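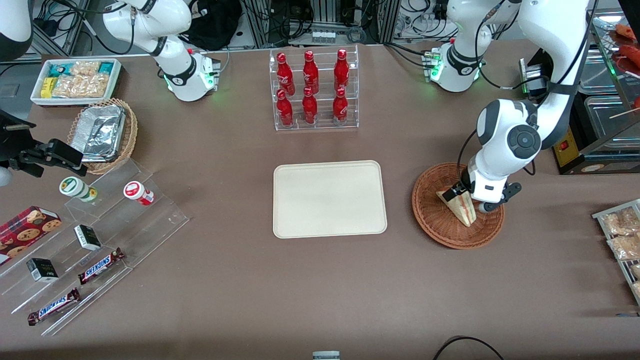
Section 4. Setting Out the Snack Table

Print this section | E-mail this section
Reading time: 4 minutes

Welcome back! If you have worked through Section 3, your table is wiped down and in its place, and now we come to the part most of our hosts enjoy the best. This section of the Enilari Hospitality Guide covers the cold snack table as we set it at Nuvivville, with a rack for the bottles, baskets for the sandwiches and foil-packed items, and trays for everything else. Take your time with it the first go-round. After a few tables your hands will know where things go and you can chat with the early birds while you work.

Before you begin

Have the bottle rack, the baskets, the snack tray and the serving tray at the table before you open a single carton. Wash your hands, and put on fresh gloves if you will be touching anything that isn't wrapped.

4.1 Placing the rack and the serving tray

1. Stand the clear two-tier bottle rack near the back edge of the table, with the lower step facing your guests. Press down lightly on each corner. If it rocks, turn it end for end and try again (tables are rarely as flat as they look).

2. Lay the cream-colored serving tray in front of the rack, at the center of the table. Leave it bare for now. Guests will be served from this tray, so please don't park scissors, tape or your coffee on it while you finish the rest.

3. Check that you can reach the bottles without leaning over the tray. Long sleeves have a way of visiting the food!

4.2 Filling the bottle rack

4. Load the higher step first, then the lower one. Three bottles to a step sit comfortably on this rack, and red Coca-Cola bottles look very cheerful lined up that way.

5. Turn each bottle so the lettering faces the front. It takes a moment longer, and the whole table looks better for it.

CAUTION: Never lift or slide the rack with bottles in it. Take the bottles out, move the rack, and put them back, even if you are only shifting it an inch or two.

4.3 The baskets and the snack tray

6. Put the round wicker basket to one side of the serving tray and fill it with sandwich wedges in their clear wrappers. Keep it to a single layer if you can, so that people can see the fillings without digging.

7. On the opposite side, set the white tray of packaged snacks in the back corner. Small wrapped packets go together on one side and the clear bags of crispy snacks on the other. Guests find their favorites quicker, and you will see right away which side needs topping up.

8. Place the second wicker basket in front of the snack tray for anything packed in foil. Lower the foil container in with both hands, as thin foil crumples easily.

NOTE: Wicker sheds a bit, especially when it is new. Give each basket a good shake over the sink and wipe it with a dry cloth before it goes out. Baskets ordered from Gerkov under part number 1649 may also have a loose end or two along the rim, which you can tuck back in with a butter knife.

4.4 Keeping the table going

9. Bring sandwiches out in small batches and leave the rest in the refrigerator. For a gathering of 31 guests, our host trainer Oranuch Prasertsri likes to refill the basket when it is half empty, and we have borrowed her habit for all of our rooms.

10. Wipe the serving tray each time it is emptied, and dry it well before you use it again.

CAUTION: Don't return a sandwich to the refrigerator once its wrapper has been opened. Throw it away.

For tables serving over 200 guests, turn to Section 7, where the Shiferaw double layout is explained.

Section revised 5/15/23

Print this section | E-mail this section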